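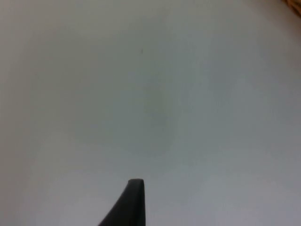
How often does the gripper on our cell need looking after?
Every 40 running hours, or sooner if it starts dropping parts.

We set up the cell in our second term as team Skilamico, in the Ota lab, and it has been a real pleasure to get to know it. Most of our report is about upkeep, which took far more of our time than the programming ever did!

The weekly check begins with the fingers. Park the arm, cut the power, and wipe each fingertip with a damp cloth - no solvent, please, as we learned in February. Then feel for play at the base. Ours had worked a little loose after 446 cycles, so we took out the screws, cleaned the threads and put them back with a drop of thread lock. The work surface gets wiped next (even a crumb can tip a small part), and after that we run the homing routine 2 times and write both readings in the Sania log.

The wrist camera is calibrated again whenever the fingers have been off. We skipped it once and lost a whole afternoon to picks that landed 6 mm short. The spare finger pads are in the Liepiņa drawer, and the next team should order more before the spring demo.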